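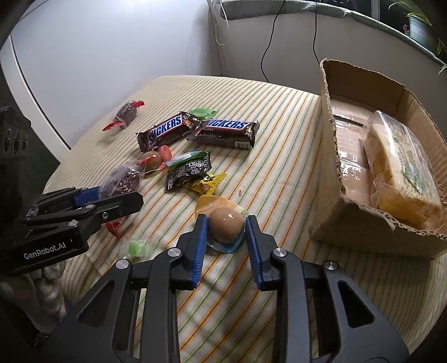 ## Nutsugah hand gripper kit, two months on the table

I bought two of these, one per hand, on the theory that if I'm going to teach a robot arm to tidy up I should first find out how bad I am at it with the same fingers. Pretty bad, it turns out to be. The kit was 283 dollars for the pair from Davasa, and the assembly sheet has 44 steps, of which step 31 is printed twice and step 32 is left to your upbringing.

### Build

Two evenings in the shared shop. The linkage goes together on round pivot screws, and the order matters: tighten the outer ones first and the jaws close like a bad zipper. Leave everything a quarter turn slack, squeeze the thing a few times, then snug it up. Henryk Czarnecka did his in the opposite order, and his jaws still meet at an angle he describes as "expressive."

### The pads

Best part of the kit. They're ribbed, blue, and grippier than they look. Push them all the way onto the fingers before you judge them — mine sat a hair proud on one side for a week and I blamed my wrists.

### Candy

My test load is whatever's in the candy drawer. Ball-shaped ones in shiny wrappers are the hardest, as you end up holding a lot of wrapper and not much candy. Twist ends are a gift, so grab those. A Snickers bar is easy if you come at it across the middle and embarrassing if you try it from the end. Small flat packets on a tablecloth want one jaw under the edge, and the cloth would like to come too.

Wiesława Lis, who is faster than I am at everything, clears the table into a cardboard box left-handed and won't say how.

### Complaints

- No spare screws. Sistberg sells the same size, in bags far too big.
- The grip is shaped for a larger hand than mine, and thin gloves only half fix it.
- The manual's photos are of the Clellton version, a different gripper.

### Worth it?

Yes, if you like building things. Four stars. I'd have gone higher for a proper step 32.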